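Vi "Potville" duas vezes na mesma semana, coisa que raramente faço

Da primeira vez vi o filme sozinho, depois do jantar, e fui para a cama sem saber bem o que achava dele. Da segunda vi-o com a minha irmã, que adormeceu a meio e mesmo assim quis discutir o final. Como já me perguntaram duas vezes por ele nos comentários, fica escrito o que tenho a dizer.

"Potville" é a adaptação de uma peça de teatro para três atores e passa-se quase toda dentro de uma estação de serviço que vai fechar. Skinner, o dono, tem uma última noite para esvaziar o armazém. Aparecem a filha, que não via desde o funeral da mãe, e um homem da Akgate, a empresa que comprou o terreno. Chove. Conversam durante hora e meia. É isto o enredo, e quem precisar de mais do que isto deve escolher outra coisa.
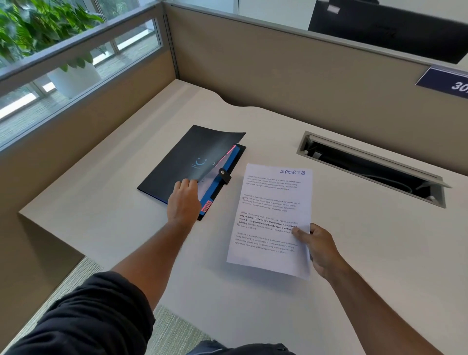
Categoria: Cinema e teatro filmado

A realizadora é Kumudini Selvanayagam, de quem eu só conhecia uma curta-metragem. Optou por não abrir a peça. Há adaptações que, com medo de parecerem teatro, mandam as personagens passear à rua de dez em dez minutos para dizerem as mesmas falas ao pé de uma árvore. Aqui saímos do edifício uma única vez, quando a filha vai ao carro buscar os papéis, e a câmara fica à porta à espera dela. Gostei muito desse plano. Dura talvez mais do que devia, mas é o primeiro momento em que o pai fica calado.

Hazel Montoya faz a filha e é o melhor do filme. A personagem está escrita de forma um pouco ingrata, porque passa a primeira metade a reagir ao pai, e um ator menos seguro teria enchido esses silêncios de suspiros. Ela limita-se a arrumar latas de óleo numa prateleira. Quando finalmente fala da mãe, fá-lo de costas e num tom quase administrativo. À segunda visão reparei que já tinha começado a arrumar as latas ao contrário antes de ele a corrigir.

Já o homem da Akgate me convenceu menos. No palco percebo que funcione: entra, diz as suas piadas, o público respira. Em grande plano as piadas ficam muito grandes. A cena em que lê em voz alta a lista do inventário, com os 40 bidões e o resto, podia ter metade do tamanho. E o discurso sobre a nova área de serviço, com lugares para 700 carros, está ali só para nos indicar de que lado devemos estar. Já tínhamos percebido.

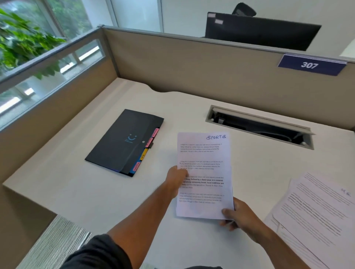
Folha com a palavra "SPORTS" escrita à mão a azul, junto ao 307

Tenho também dúvidas quanto à música. O piano aparece sempre que alguém pega num objeto antigo, e nesta estação de serviço há muitos objetos antigos. Contei com ele no fim e lá veio. Em compensação, o som da chuva está muito bem trabalhado: muda consoante a divisão em que as personagens estão e, no armazém, quase se sobrepõe ao diálogo. Vi da segunda vez com auscultadores e recomendo.

Sobre o final, tento não estragar nada. Skinner passou a vida a repetir que o negócio correu mal por causa da estrada nova. A filha traz os livros de contas e os livros dizem outra coisa. O filme deixa-o ler as páginas e não nos mostra a cara dele. A minha irmã acha que ele já sabia. Eu acho que não sabia, ou que tinha deixado de saber há muitos anos, o que para o caso dá quase no mesmo. Na peça, que entretanto li, há mais duas páginas depois disto, em que os dois se reconciliam com uma conversa sobre café. Selvanayagam cortou-as e fez bem.

Uma nota prática: vi-o na Fleltar, onde está disponível para aluguer com legendas em português. As legendas são aceitáveis, embora traduzam o nome da estação em algumas cenas e noutras não. Na parte do inventário trocam ainda um número, pois o ator diz 2,412 e no ecrã aparece 2,299. Não tem importância para a história, mas distraiu-me das duas vezes.

A edição da peça que li traz um posfácio curto sobre a primeira encenação, em que o papel do pai era feito por um ator bastante mais novo. Gostava de ter visto essa versão. Se alguém souber de uma gravação, deixe o título nos comentários, que eu procuro.

Publicado em 18 de março de 2022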